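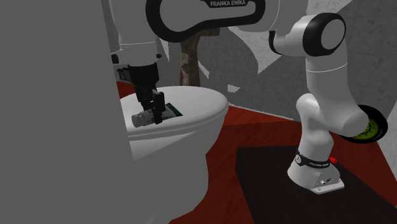 Fig. 1. Franka Emika arm over a toilet, simulated bathroom.

How Pluldale ended up where it is
Local places project, final report
Marisol Esposito
11 February 2025

I picked Pluldale for my project as my gran grew up there, and I thought that would make it easy (it didn't, she left when she was small and mostly remembers a dog). The question I set myself was why the town sits up on the shelf above the river when the older village, Jekby, was down on the flat by the water. It's a strange place to put a town! You climb to it from every side, and the high street is so steep that the shop doorways have a step at one end and none at the other.

Where I looked
I used the parish maps in the county record office, two boxes of letters from the Boström mill, and a lot of walking. I went over in June for the walking part and stayed with my cousin, and I'd do it again tomorrow. The maps were lovely to handle but a pain to compare, because no two surveyors drew the river in the same place. I had assumed at first that they were just bad at drawing rivers. Then I laid tracings of them over each other and saw that the Jostuta had moved, and I got very excited in a very quiet room.

The river
The Jostuta comes down out of the hills quite fast and then hits the flat land at Jekby, where it slows and drops all its gravel. Every big flood shoved the channel a bit further east. On the oldest map the village has the river on one side of it and a decent sized common on the other. By the third map the common has gone and the churchyard wall has a kink in it, which I'm fairly sure is where they rebuilt it further back. You can still find the kink if you go through the gate behind the cricket field and don't mind nettles.

The shelf where Pluldale stands is 119 feet above the flat, going by the spot heights. It's gritty ground with springs along the bottom edge, so people could have water without living next to the river. My tutor asked why they didn't just start up there, then. My best answer is the ford. Everybody crossing the valley had to come through Jekby, and if you were selling bread or shoeing horses that's where you wanted to be.

The bridge and the mill
What changed it was the bridge, built upstream where the banks are rock. Once carts could cross there the road went straight up onto the shelf and Jekby was suddenly on the way to nowhere. The Boström family put their wool mill beside the new road, on the stream that runs off the shelf, and built 10 cottages for their workers in a single row. They're still lived in and they have gorgeous chimneys.

The letters are mainly complaints about wheels and late payments, but one mentions families "coming up from below with their doors and window frames", and I love that. They took the doors with them! I did try to find one of the reused doors and got nowhere, though a man in the bakery told me his back door was "older than the house" and then couldn't say how he knew.

At its busiest the town had 3690 people in it, according to the census summary. After the mill shut it shrank, and then filled out again once the commuter trains started.

Things I didn't manage
I never got a proper date for the first house on the shelf. The manor rolls might have it, but they're in Latin and my Latin is one term old. I also only used one side of the story, the mill owners' side, and I'd have liked something written by somebody who moved up from Jekby. The record office has a bundle of chapel papers that hasn't been catalogued yet, and they've said I can look once it has. The tracings are in the folder at the back, with the river marked in blue on each one.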